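Building Maintenance 2: Interior Surfaces
Handout 5: Marks on painted walls, and how to specify the repair
Course leader: Gijs Dijkstra. Practical sessions: Joris Kuipers.

5.1 Scope

This handout covers painted plaster and plasterboard in rooms and corridors in ordinary use. Tiled, papered and timber-lined walls are dealt with in Handout 6. Damp is covered in Handout 3 and is mentioned only where it can be mistaken for surface soiling.

The terms below are used in the assignment and should be used in your survey sheets in the same sense.

Smudge: a soft-edged area of soiling lying on the paint film. It is usually left by hands, clothing or upholstery.

Scuff: a mark left by an object moving along the wall. Material from the object is deposited on the paint, or the sheen of the paint is altered by rubbing, or both.

Scratch: a mark that cuts into the film. If the undercoat or plaster shows, it is recorded as a deep scratch.

Dent: a change in the plane of the wall, whether or not the film is broken.

Students often record every dark mark as a scuff. The distinction matters in costing. A smudge normally needs cleaning only, a scuff may need cleaning or local repainting, and a deep scratch always needs filling first.

5.2 Where marks occur

Marks on a wall are not evenly spread. Most fall into bands set by what touches the wall and at what height. The lowest band, just above the skirting, takes shoes, vacuum cleaners, mops and the wheels of trolleys. The next takes chair backs, tables and the arms and backs of upholstered seats. Above that come hands, bags and coats, mainly near doors and switches.

Furniture gives a second pattern. Marks gather at the ends of a piece and just above its back, where people sit down, lean or shift it. When surveying a furnished room, record the position of each large item before anything is moved. The marks are much harder to interpret once the room has been cleared.
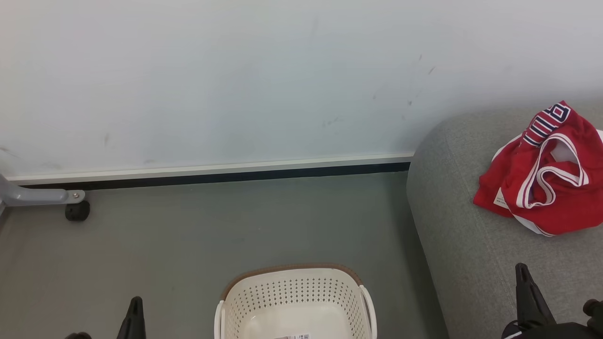 Page last changed: December 2023

White and very pale paints show this kind of wear early. A mid-tone colour hides light soiling but shows rubbed patches more readily, particularly in a matt finish. Uneven tone across a wall may come from soiling, from earlier touching-up or simply from the light. Look along the wall from both ends before deciding which applies, and note on the sheet whether the lights were on.

5.3 Cleaning trial

Carry out a trial before specifying any cleaning method. Choose an area out of general view, 200 mm square, and proceed as follows.

1. Dust with a dry, soft cloth.
2. Wipe with a cloth dampened with clean water. Leave to dry and inspect.
3. If the mark remains, repeat with a mild detergent solution, working from the bottom upwards. Rinse and leave to dry.
4. Inspect from the side for changes in sheen and check the cloth for colour.

Colour on the cloth means the paint is being removed and the trial must stop. Abrasive pads are not permitted in the practical sessions. They lift scuffs quickly but leave polished patches on matt paint, and these cannot be washed out.

5.4 Local repair or full coat

Touching-up is acceptable where the original paint is available, the marks are few and the wall is not lit from the side. In other cases specify a full coat from corner to corner. A patch of new paint in the middle of an old wall will usually show, even when the colour reference is the same.

In the Farovmont reading room survey, a corridor wall was touched up in August and had to be repainted in full afterwards. The colour reference was correct, but the old film had yellowed. The survey sheets are in the course folder under Schouten.

5.5 Assignment

Survey one wall in a furnished room. Submit a sketch elevation at a scale of 1:20, a schedule of marks using the terms in 5.1, and a repair specification. The specification should be no longer than 700 words and must state the result of your cleaning trial. If no trial was possible, give the reason and specify on the cautious side.

Sketches should show skirtings, sockets and the outline of any furniture against the wall. Drawings without a scale will be returned unmarked.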